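Home chore testers wanted, November

Can a machine do the housework yet? At Workden we go back and forth on this over most lunches, and we would dearly like some fresh opinions from people who empty their own bins and make their own beds. We are looking for up to 16 patient souls to spend an afternoon with us, watching our two-armed robot tackle a bedroom and telling us, as bluntly as you like, where it falls short of you.

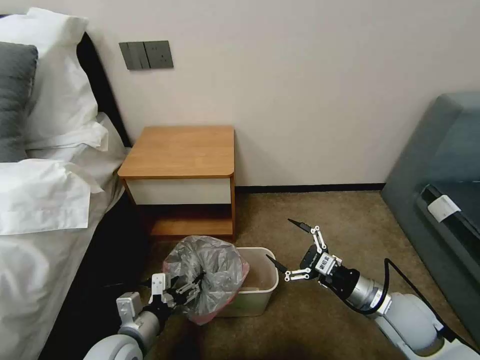
What you would be doing

Scoring each chore on a simple sheet, having a go yourself, and chatting with us over tea afterwards. No technical knowledge needed! Sessions start at 13:00 and we pay £38, plus your bus fare.

To put your name down, write to Þórarinn Hviid at Workden.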